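Laundry Unloading Set: Data Card and Equipment Planning Notes
Reltance Household Manipulation Program
Card revision: June

Purpose of this card

This card accompanies the Laundry Unloading Set and is intended for groups that are preparing a budget for a comparable collection station. It describes the task, the equipment involved, and the order in which purchases should be approved. Readers looking only for the data format may go directly to the section on contents.

Task summary

Each episode concerns the transfer of a soft item from the drum of a front-loading washing machine to a laundry basket on the floor. The station uses two arms, a head-level camera, and a camera at the wrist or gripper. The washing machine is a standard household model. No part of the machine was altered for the work, and the same condition should be written into any purchase request that cites this card.
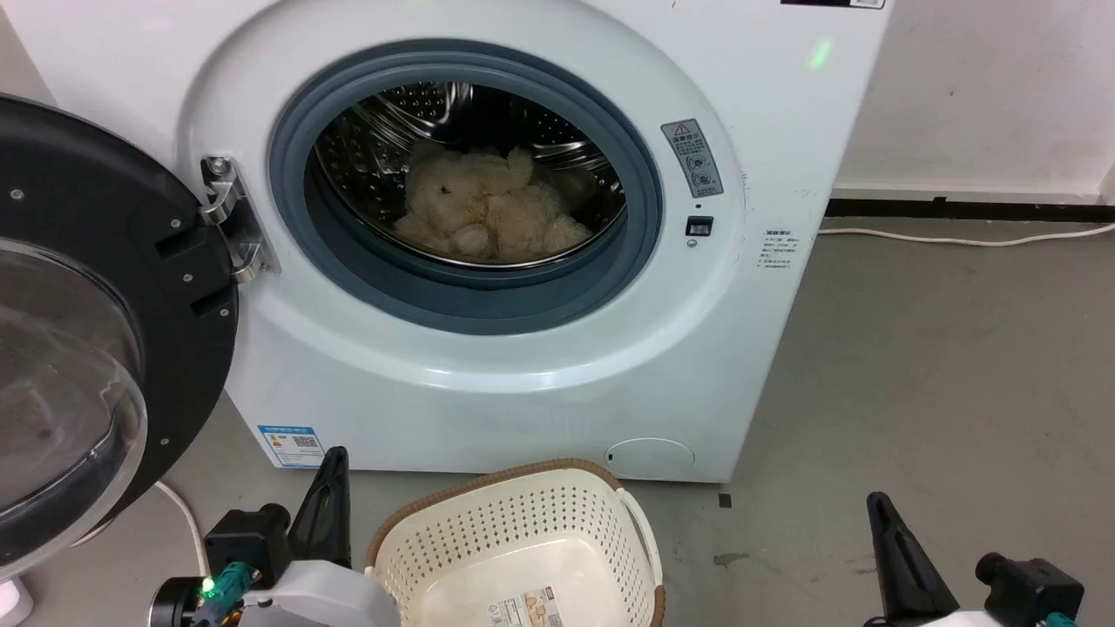 Should the washing machine be bought new or used?

A used machine is acceptable if the door opens fully and stays open without support. The program budgets for a new one at permanent stations, where the warranty justifies the difference in price, and for a used one at stations planned for a single season.

Contents

The set holds 168 episodes, recorded at 4 stations. Each episode includes synchronized video, joint positions, gripper state, and a short text label. Episodes are limited to 60 seconds. Those that reach the limit are kept and marked as incomplete, as they are useful in estimating operator hours.

Budget lines

Planners are asked to keep the following lines separate. Combined lines have caused delays in approval.

Arms and controllers. Quotations were requested from Vorkley and Notura. Both suppliers quote the controller separately from the arm, and freight is charged on top. The request should name the reach required, measured from the mounting point to the back of the drum.

Gripper fingers. Fingers are treated as consumables. Two spare pairs per station should be ordered with the arms - a later order is subject to a separate shipping charge and a longer wait.

Cameras and cables. Wrist cameras should be bought from one production batch where possible. Cable lengths must be confirmed on site before the order is placed, with slack allowed for the full travel of each arm.

Appliance and household goods. This line covers the washing machine, baskets, and soft items such as plush toys. The sums are small, but the items must be recorded by model and size so that a second station can match the first.

Site preparation. The floor must be level and able to carry the appliance and the arm mounts. A wall outlet within reach of the appliance cord is preferred to an extension. Water supply and drainage are not required for unloading work and may be left out of the estimate. 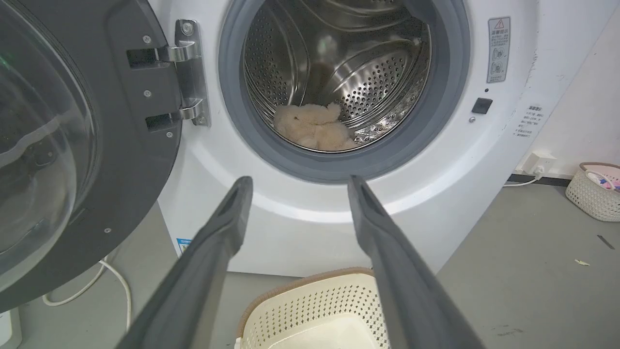
Armindo Frade
Equipment Planning Lead, Reltance Household Manipulation Program

Placement and clearance

Floor area is the item most often underestimated. The door of a front-loading machine swings through a wide arc, and the left arm must be able to work beside it when it is open. The basket should stand directly in front of the machine, within reach of both grippers. Planners should mark the full door swing on the floor plan before choosing a room.

Schedule

Arms have the longest delivery time and should be ordered first. The appliance should arrive before the arms are mounted, as its height determines the mounting position. Installation at our stations was carried out by Leitão under a fixed-price agreement, which covered mounting, cable routing, and a safety check. Calibration was not included and should be budgeted as staff time.

Known limits

The set covers front-loading machines only. It does not support estimates for top-loading models, for heavy loads, or for wet fabric. Prices are not published here, as supplier terms do not permit it.

Maintenance and contact

Corrections to this card are handled by Aldana Farías, data steward. Requests should state the card revision and the budget line concerned. Requests received by 4 p.m. are logged the same day.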